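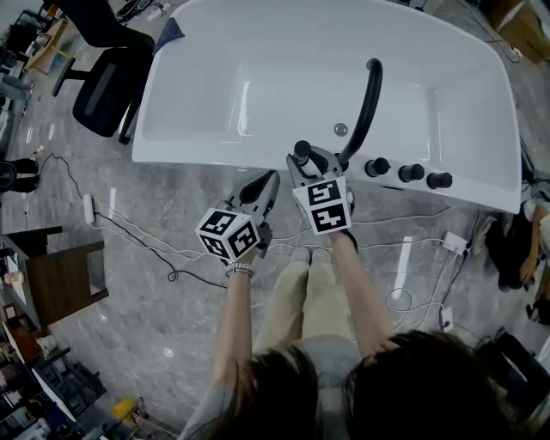

*A white tub with a black faucet.*

# Do Not Use

The old program was called Nirov, and it lived on one computer, under one desk, in the back office of Petrenko Fasteners. It had been bought in a box. The box was still on the shelf, because the serial number was printed on it and the owner didn't trust any serial number he couldn't hold.

I kept the books there for 14 years. In that time Nirov crashed whenever it was asked to print two checks in a row, so I printed one, got up, filled my cup, and came back and printed the other. I drank a great deal of coffee during those years and the vendors were paid on time.

Then in March the owner went to a trade breakfast in Clarkville and came home with a tote bag and a subscription to Skenico.

"It's in the cloud," he told me. He put the tote bag on my desk as though it were the software.

Skenico sent a migration specialist, who appeared on my screen in a small square and called our records "your data story." She asked how many customers we had. I said over 3,000, counting the dead ones. She asked what I meant by dead. I said some had gone out of business, some had stopped buying screws, and a few were in the cemetery off the county road, but I'd never been given a button for that.

"We'll bring everyone across," she said, and she was as good as her word.

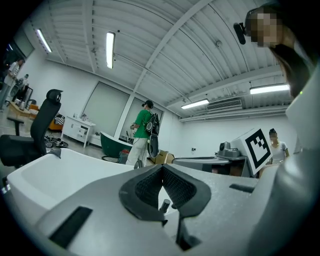
*Reading time: 5 minutes*

The move took a weekend. When I came in, the back office was very quiet, and the computer under the desk had been unplugged and had a philodendron on it. I logged in. Skenico greeted me by my first name and asked how I was feeling about cash flow.

I was feeling fine about it until I opened the customer list, sorted by sales, and found that our best customer was called DO NOT USE.

I knew DO NOT USE. I had made DO NOT USE. In my second year, somebody needed a place to put a sale that didn't belong anywhere, and I had set up a customer for it and given it a name that I thought was clear. After that everyone in the building used it. The counter used it for walk-ins. The warehouse used it for returns without a slip. The owner used it for anything his brother-in-law took off the shelf. Nirov had kept all this in a drawer and never brought it up.

Skenico brought it up. There was a gold star next to the name. I hovered over the star and it said *Loyal since the beginning!*

I called support and got a young man who was eating something.

"I need to delete a customer," I said.

"You can't delete a customer with history," he said. "You can make them inactive, once their balance is zero."

"What's their balance?"

He looked. He stopped eating. "Is this a hospital?"

I spent the rest of that morning trying to bring it down to zero. Every time I wrote something off, Skenico asked me for a reason, and offered a menu: *Bad debt. Goodwill. Dispute. Relationship ended.* I chose goodwill for the walk-ins. For the brother-in-law I looked at *Relationship ended* for a good while, but that wasn't mine to say.

By the time I got back from lunch, the reminders had gone out.

I hadn't sent them. It was a feature. Skenico had noticed a large customer falling behind and had written to it, warmly, on our letterhead. *Dear Do Not,* it began. *We know things get busy.* The address on file was our own, so the letter came to the shared inbox, where the owner read it.

He came to my door holding a printout. "Who is this, and why do they owe us so much money?"

I told him. I went through it year by year, as gently as I could. He sat down in the chair that vendors sit in. I could see him remembering deck screws.

"So it's us," he said.

"Mostly it's us."

"And we're threatening us."

"Not yet," I said. "The threatening one goes at 15 days."

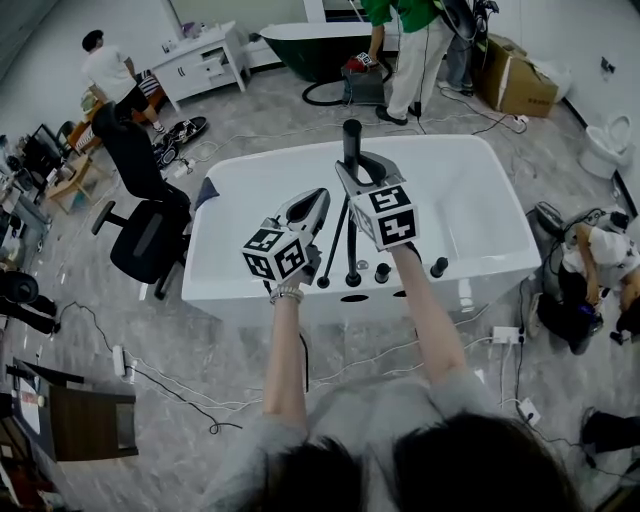

*Faucet and tub, from above.*

He thought about it overnight. In the morning he had an idea, and I should say that in all my time there I'd never talked him out of an idea before ten o'clock.

His idea was that we should pay.

He didn't mean all of it. He wanted to pay something, as a gesture, and see what the software did. He wrote a check from Petrenko Fasteners to Petrenko Fasteners, with the customer number in the memo line, and he signed it with the good pen. The amount was 41 dollars, which was what he believed his brother-in-law's conscience would come to.

I deposited it. The teller read the front and then the back and then the front.

Skenico was delighted. It sent us a receipt. It moved DO NOT USE from *At risk* to *Engaged*, and it suggested that a customer showing this kind of effort might respond to a higher credit limit. I clicked *Maybe later*. It asked me how much later.

After that it became a routine. At the end of each month he wrote his check, I walked it to the bank, and the balance went down by 41 dollars and then back up by whatever the counter had rung in. I spoke to the counter. I put up a sign. The sign said DO NOT USE DO NOT USE, and the counter told me it was confusing, and I had to give them that one.

The specialist came back in her small square for what she called a wellness check on the account. She shared her screen. She had made a slide.

"I wanted to call out this relationship in particular," she said, and circled it with her mouse. "Most companies your size don't have anything like this. They pay something every single month. They never complain. Have you thought about asking them for a testimonial?"

The owner leaned in toward my monitor. He'd put on a tie for the call.

"They're private people," he said.

She wrote that down. The following week there was a note on the customer record, in a soft green box: *Prefers not to be contacted.* The reminders stopped, and so did the star.

I went in then and changed the address, just to be safe. I gave it the post office box we used to have, before the rates went up. Then I unplugged the philodendron's computer a second time — the cleaners had been using the outlet — and I walked to the bank with the check.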